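3.2 Materials and layout

The sorting material was a set of plain rectangular sticks in two colors, red-orange and dark green. We chose sticks over cubes or balls because long, thin pieces come to rest across each other in ways that compact pieces do not, and the way they lie affects how easily one can be picked out from the rest. The stick set was taken from the Derura material used in our earlier study of mixed piles (Dönmez and Oral), with no change to shape or color.

All layouts were made in a gray bin with sloped inner walls. The slope matters for the results. A stick that lands against a wall tends to slide back toward the flat floor, so most pieces end up in the middle and few stay propped on a side. The bin was not cleaned between layouts, and dust and small marks were allowed to build up on the floor over the course of the work.

Layouts were produced by tipping the sticks in from a shallow tray by hand. We recorded 200 layouts in April. Each was then scored by two raters, Goh and Issahaku, for three properties: the number of sticks lying apart from the others, the number of pairs lying parallel or close to parallel, and the number of crossings. Figure 2 gives a typical mixed layout.

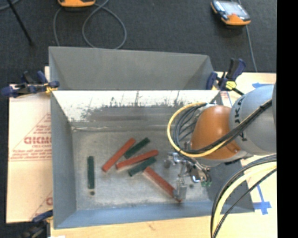

Figure 2. Red-orange and dark green sticks on the floor of the sorting bin. One green stick lies apart at the left; the others form a loose cluster.

In the layout of Figure 2, the isolated green stick would be scored as free. Within the cluster, several sticks share a similar diagonal direction, while one red-orange stick runs the other way. Layouts of this kind were common. Sticks that fell together often kept a shared direction – we return to this in Section 4 – and a single stick at a different angle was enough to change the parallel score.

The raters disagreed on 52 layouts, nearly always on whether two sticks should be called parallel. These cases were settled by Çınar, who had not seen the first scores. Color played no part in the scoring, and the raters were asked to treat a red-orange and a green stick lying side by side as they would two of the same color.

Layouts in which a stick stayed on a sloped wall were kept in the set but marked, and they are reported separately in Section 4.3.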